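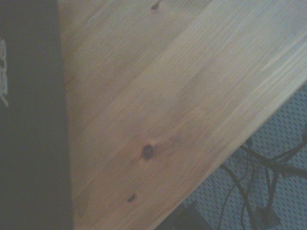
Wrist camera view: pine, knots, and a strip of the laptop lid on the left.

I spent most of January on lid opening, and nearly all of that went into perception. The arm side was finished early. The planner takes a hinge line, a lid edge and a target angle, and gives back an arc for the fingertips. If those three inputs are good, the rest is dull. The inputs were seldom good.

The wrist view is the reason. When the gripper is off to one side, the camera gets a lot of tabletop and a dark band with little on it but part of a logo. My edge detector, a little package I call Jara, was happy to fit lines to the wood grain instead. Pine grain is long, straight and parallel, so it scored better than the actual lid edge. I had 1,733 saved detections in the log and went through them in the evenings with a cup of tea, tagging each one as lid, grain or other. Grain won by a fair margin.

Valentina Cisternas suggested I stop asking the wrist camera for the first guess and let the fixed one do it. I'd been avoiding that, as it meant redoing the extrinsics. She was right and it took an afternoon.

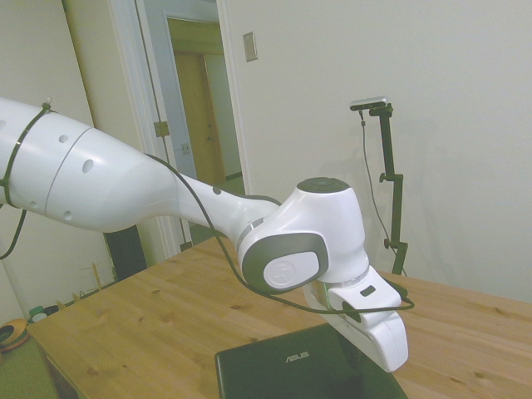 Gripper above the closed laptop, with the small silver camera on its stand to the right.

The order of operations is now:

Fixed camera gives a coarse pose for the laptop. The planner (Enetti, still on version 2) moves the wrist to a standoff pose. Jara then runs on the wrist image, but only inside a band projected from the coarse pose, and it throws out any line more than a few degrees off the expected direction. If nothing survives, it backs off and asks for another coarse pose. There's no fallback to the whole image any more. I deleted that code so I wouldn't be tempted.

The colour threshold went as well. It had been tuned under one lamp and fell over whenever the light went grey in the late afternoon. Gradient direction plus the projected band does the same job with fewer numbers to fiddle with.

Control is an impedance loop at 100 Hz with the stiffness dropped along the arc's radius. If the hinge estimate is a bit out, the fingers can drift in or out a little and stay in contact. Before I did that, a small hinge error showed up as a large force in the wrong direction, and the watchdog would stop the run.
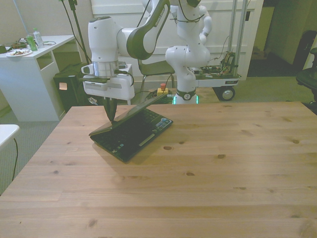

Fingers against the upper edge of the lid, partly open.

The part I haven't sorted is knowing when to let go. At shallow lid angles the gripper hides a good share of the edge from both cameras, so the angle estimate comes mostly from joint positions and the assumption that we're still touching. I've added a contact flag from the wrench estimate, filtered over 29 samples. It's slow to clear, but it doesn't chatter.

Next job is moving the logs from Nevimport's old format into Lorance so I can replay a run against a new detector without converting anything by hand. After that, a matte lid, and a table with less grain if I can find one.

Last updated: January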